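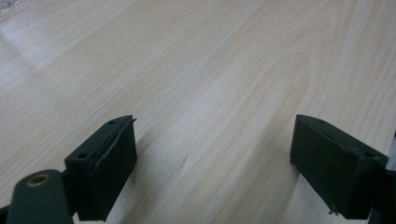
Does a wood-grain tabletop need oiling?
Usually it doesn't. Most tables sold with a wood pattern on top have a sealed surface, and oil just sits there until somebody's sleeve picks it up.

Speaker notes, table care talk, Bromelbridge home repair evening. Slot is 40 minutes, leave 7 for questions.

Opening
Ask who has bought a bottle of table oil. Wait for hands. Ask who can tell which of their tables needed it. Wait longer.
Say where I stand: I've refinished tables for 14 years and I think most of what's sold for them is scented water at a high price. People may disagree. Good, save it for the end.

Grain
Point to the arches. Long straight lines over most of the top, then a patch where they curve into nested loops. The trade calls this cathedral grain. On real wood it comes from the way the board was sawn. Salespeople like to tap the arches and tell you that's how you know it's the real thing. It tells you no such thing. A printed surface can have arches too, and a good print will fool you from standing height.
What to look at instead: the edge of the top. Do the lines carry over the side, or does a strip start there? Then get under it with a flashlight. Look for the same loop showing up twice on one top. I don't trust anyone who decides from a photo, and I include myself.

Glare
Pale tops are hard to judge under a ceiling light. The shine washes out the grain in one corner and people call me about a "faded patch." Move your head. If the patch moves with you, it's the lamp. If it stays put, we can talk about sun or old cleaner.
I have driven out to Pliltier for a faded patch that moved. Charged for the trip.

Cleaning
Damp cloth, drop of dish soap, dry cloth after. Go with the grain if it makes you happy - on a sealed top I've never seen it matter.
Skip the gritty powders. Skip vinegar unless you know what the finish is, and most people don't.

Products
Someone will ask about Varkumex. I tried it on 2 tops, half of each, and couldn't pick the treated half the next morning. Small test, say so. The label promises to "feed the wood." Wood in a table isn't eating. Pause here, don't push the joke.
The Jaber wax is decent on bare wood. On a sealed top it smears, and you'll be buffing through dinner.

Water drop test
Do this one live if they let me bring the scrap boards. One drop on each, leave it while I talk. Beads up: sealed, put the oil away. Soaks in and darkens: bare or worn, oil might help. I say might. It won't tell you what the finish is, and a waxed board can bead as well.
Try it somewhere hidden first at home. Wipe it off after.

Questions
Likely ones: white rings, crayon, can I sand it. Answer to the last is find out what it is before you touch it, a thin top layer sands through fast and there's no fix I'd put my name to.
Collect the boards and the dropper before leaving.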